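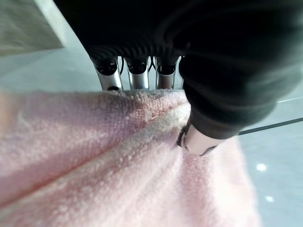 Silver tips at the edge of the fabric.

The Office of Crossings at Cerkville regrets to inform residents that the river did not return in November. Under the charter, a town without a river may not keep a ferry, and the ferry must therefore be surrendered to Mustent within 17 days.

Kadri Jankauskaitė, Clerk of the Ferry, received this notice at her desk and stamped it. She then walked down to the landing, where the boat lay on dry stones, and entered the day's passengers in the ledger – six, all of whom had crossed on foot. 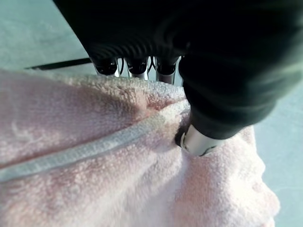

Who may claim a ferry that has no water under it?
The town that last paid for its rope.

The rope had been paid for by Juška, a village upstream that no longer appeared on the register. The Clerk wrote to it all the same. Her letter stated that 400 feet of rope remained in good order, and that the Office awaited instruction.

A reply came on the sixteenth day, on damp paper. It asked that the boat be kept facing north, and that the lamp be lit. The Clerk filed it under Pending Matters and went to look for oil.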